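Evening Shop Assistant wanted at Brivcombe Hardware and Household
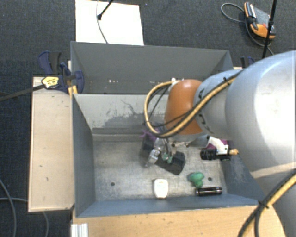
A grey bin with a scuffed floor and a small assortment of things in it.

Posted in September by Rocío Quezada
Print this page | E-mail to a friend

We are looking for a friendly, steady sort of person to join us on the shop floor for 16 hours a week, mostly late afternoons and early evenings, with the occasional morning when the deliveries come in. The shop has been on the corner of Issahaku Lane for longer than I have been running it, and plenty of our customers remember coming in with their grandparents for paraffin and picture hooks. They still come in for picture hooks!

The work is varied, and I should say at the start that a good deal of it is talking. People arrive with half a tap in a carrier bag, or a drawing on the back of an envelope, or a long story about a shed, and you will need the patience to hear them out before you go looking for the right washer. You needn't know your way round a toolbox when you start - we can teach you all that - but it does help if you enjoy finding things out and don't mind getting your hands grubby.

You'd also be serving at the till, cutting keys once you've been shown how, filling up the paint and gardening shelves, and cashing up with a colleague at half past six. There are always 2 of us in the shop in the evenings. Some lifting is involved (compost, mainly), so please tell us if that would be difficult and we will arrange the work around it.

We pay above the minimum wage, with paid holiday and a staff discount that covers everything except the gas bottles. There is a £200 thank-you payment after your first six months, and we close early on Christmas Eve. The kettle is a good one and the biscuits are bought in turn. Buses from Trureo and Elell stop just over the road.

We would be very glad to hear from people coming back to work after a long gap, and from anyone who has retired and found the days a bit quiet. School leavers are welcome too.

To apply, please write me a letter or bring one in - a page is plenty - telling me a little about yourself, which evenings you could manage and the last thing you mended, however badly. Put reference 2451 at the top so it doesn't end up with the invoices. I'll be reading letters until the end of September and will reply to every one.

Rocío Quezada, Brivcombe Hardware and Household

16 shares | 2 comments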